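Home | Notes | Workshop | About

Small rules for a pick-and-place table 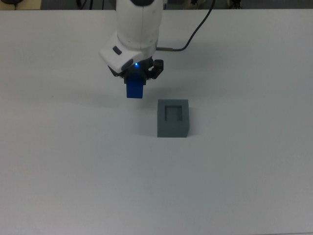
Blue block in the gripper, gray receptacle waiting on the table.

At Derkska we had no written rules for the arm table until August. Everybody had own habits, and our results were hard to compare. So I wrote one page, and I want to share the main points.

First, the table must be clear before a run. Only the block and the receptacle stay on it. Tools go to the shelf, also the small ones.

Second, look at the cable at the wrist. It needs a free arc in every pose of the program. I move the arm slowly by hand through the farthest poses and watch the connector.

Third, we write down every run, the bad ones too. In the first set we had 144 runs and 26 of them missed the opening. Before, people deleted such runs, and I did it also.

Fourth, after any change of the fingers, do 5 slow runs before normal speed.

My colleagues at the Hosa site asked for a rule about who may stand near the table. I have a draft, but I am not satisfied with it yet.

Contact | © Furkuvari | Back to top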